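About Fenley

Fenley sets up, maintains and repairs small handling cells for firms that make locks, latches and vending parts. The workshop was opened by Ruairí Ó Briain and still does most of its work on one type of machine, the Tiltotine pick-and-test cell. We do not sell new robots.

A Tiltotine cell picks push-pull solenoids from a tray, plugs them into a test socket and cycles each one 100 times. The picking is simple enough. Most faults come from the leads, which tangle and pull a second part along, or from worn finger faces that let the body turn in the grip.

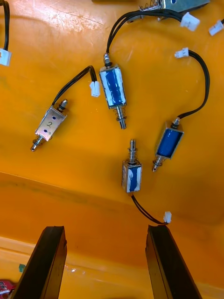 Setting up and service

Setting up begins with the tray. Solenoids go on the orange plastic with their leads and white connectors spread clear of the bodies, at mixed angles, some with the plunger up and some with it down. Parts used for setting up may carry a handwritten number on the metal frame, so that a failed pick can be traced to one part. Tray height is taught on both sides of any step in the floor – a single reading is not enough.

Finger closing force is then set on a bare metal frame and checked on a taped coil. We run 30 picks without a fault before the cell is handed back.

Service is due every 3,000 hours. It covers finger faces, wrist cable, camera mount and test socket. Fingers are replaced in pairs. Cells fitted with the older Wavley controller need a backup before the power is cut.

Page last revised June 6, 2024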